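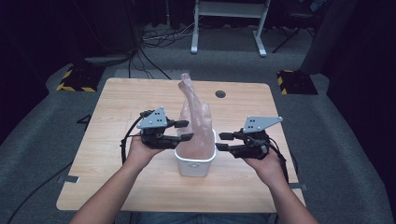 Furniture retailers should publish the repair procedure for a surface finish next to the price. Most publish a care sheet, and most care sheets stop at "wipe with a damp cloth." A buyer comparing two tables can read the width, the weight and the shipping cost, and will learn nothing about what to do with a deep scratch. On a light wooden top with a fine, pale grain, the finish matters more than any of those figures. An oiled surface can usually be sanded and re-oiled in one spot. A hard film such as polyurethane resists spills better, but a spot repair often shows, and the whole top may have to be stripped.

I asked Lukian Ostapchuk, who refinishes tables at Zinside, what a full strip costs. His quote was $230 for a top that sold for less than twice that. Spot repair on oil takes him an afternoon – mostly drying time.

The usual objection is that buyers do not read technical sheets. Some don't. They do read the warranty when something goes wrong, and by then the choice has been made. Gamero already lists the finish type, the sanding grit and the recoating interval on its product pages. It fits in seven lines.

A standard format would help more than good intentions. State the finish, state whether a local repair is possible, and name a compatible product. If the answer is that the top cannot be repaired at home, print that too.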